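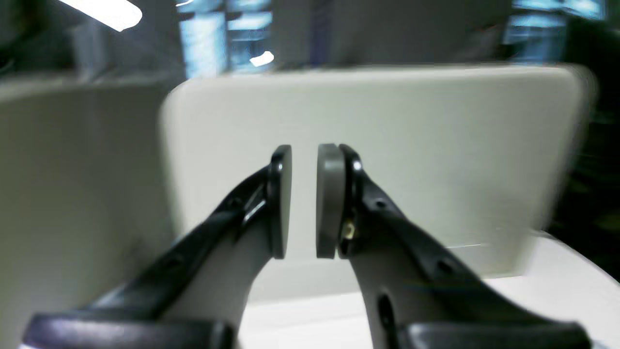
Asif Awan replied to my last post that the new barriers at the Grovwood crossing "speak for themselves" and I should let people enjoy some good news for once. So I went and read the thing. All 11 pages.

First, the claim. The rail operator says near misses at Grovwood are down by 60 percent since the longer barrier arms went in. Sixty percent of what? Page 4 gives the percentage. No page gives the number.

If you had five near misses and now you have two, that's your 60 percent. It's also three drivers having a better week.

And "near miss" changed meaning halfway through. Until April it was any report by a train driver. After April it only counts if the driver hit the emergency brake. Small print under a chart on page 9.

Some of you are saying the arms are longer so of course it's safer. Maybe. I'd like it to be true, I drive over that crossing to get to work. But cars were going through on the Larik side, where the road bends and you can't see the lights until late. The arms on that side are the same length as before.

The signs are new, I'll give them that. Prins got the contract for those. There are two on the approach from town and none on the bend.

Someone asked about the cameras. The report says 3000 vehicles a day were "monitored." It doesn't say for how many days, or whether anyone got a ticket. I emailed to ask. I got a reply with a link to the report.

To be fair - the train speed limit through there did come down in the same month. That could easily explain fewer hard stops all by itself. It gets one sentence.

Asif again, saying I'd complain if they'd done nothing. Yes, I would. I complained when they did nothing too, scroll back.

What I want is the raw list. Date, time, which side, what happened. The Sestuline people put theirs out every month and it's one page long.

Will post if they send it. Still waiting as of 5 pm.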